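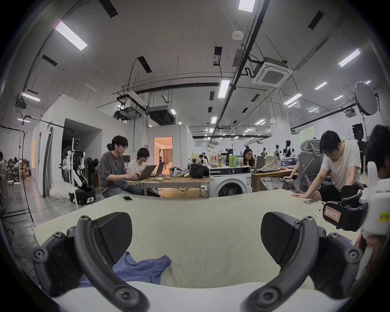

## Folding and cloth handling: software tips

Collected by Phyllis Mapplebeck from the workshop notes. Last tidied September 5, 2022. Add your own at the bottom of the right section and put your initials by it.

### Before you record

- Start the logger before you pick up the grippers. Crabtree stamps each stream when it opens, and a stream opened by hand halfway through will need aligning later.
- Check the clock offset between left and right. Anything over 77 milliseconds, restart both. Don't try to correct it in the config file.
- Put the garment down crumpled, and crumple it differently each time. The planner learns very little from a shirt that always starts in the same heap.
- Smooth the tablecloth by hand if you are doing calibration. For ordinary runs leave the wrinkles in. Seon-mi compared the two in February and the segmenter trained on a flat cloth kept finding sleeves in the folds of an unflattened one.
- Type the garment and colour into the session name. "tshirt_blue" is fine. "test2" is not.

### Getting the cloth mask right

Pale cloth under ceiling lights is the usual cause of a bad mask. Lock exposure and white balance before the first take. If they are left on automatic, the same tablecloth can come out cream in one recording and greenish in the next, and the threshold you set for one will be wrong for the other.

Look at the mask before you look at the plan. Most of the faults reported to Odair Guerra as planner faults are holes in the mask along a hem or under a sleeve. In Etik, press M to lay the mask over the video and step through the first few seconds.

Phones left on the table get masked as background, and that is what we want. If one is touching the garment, move it before recording. A dark rectangle against a sleeve edge gets merged with the sleeve more often than you would think.
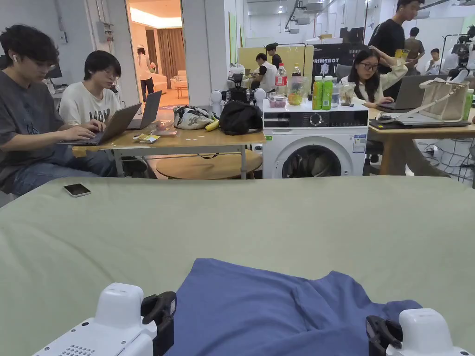 ### Choosing grasp points

1. Ask for shoulder seams first, hem second. The collar is a poor choice on a thin T-shirt, as the ribbing doubles over and the depth estimate goes with it.
2. Keep the default limit of 230 candidates per garment. Raising it to 723 was tried. It made planning slow and the top ten hardly changed.
3. Throw out any pair where the two fingertip paths cross. There is a tick box for this and it is off by default in older copies of Etik.
4. Set the approach height above the highest bit of cloth, not above the table. A crumpled shirt stands up further than it looks from overhead.

### Closing and lifting

- Close slowly for the last few millimetres. The pads push cloth away if they shut fast.
- Use the finger gap after closing as your check for a missed grasp. Fully shut means nothing is held. Alfie's script flags these and saves you watching every take.
- Lift a little, pause, then plan the rest. A second mask taken at the pause is worth the extra wait.

### Saving and tidying up

Copy to Cellero the same day. The laptops fill up quicker than expected, and a half-written recording will open without an error and then stop partway through.

Split long sessions at 265 takes. The index viewer copes with more but scrolling becomes painful.

Label failures as failures. Azadeh Dehghan has asked for this several times. A dropped sleeve with a proper label is useful for training the recovery step. If you delete it, she has to ask someone to drop a sleeve on purpose.

The Floltdale copy of the config is out of date. Use the one in the main folder and check that the left and right serials match your pair.

### Still to sort out

- Inside-out shirts. The seam finder is more confident on these than it should be. (S.B.)
- Printed fronts, same trouble with lettering read as creases. (O.G.)
- A shortcut for marking the end of a take without putting a gripper down. A foot pedal has been suggested. (A.Y.)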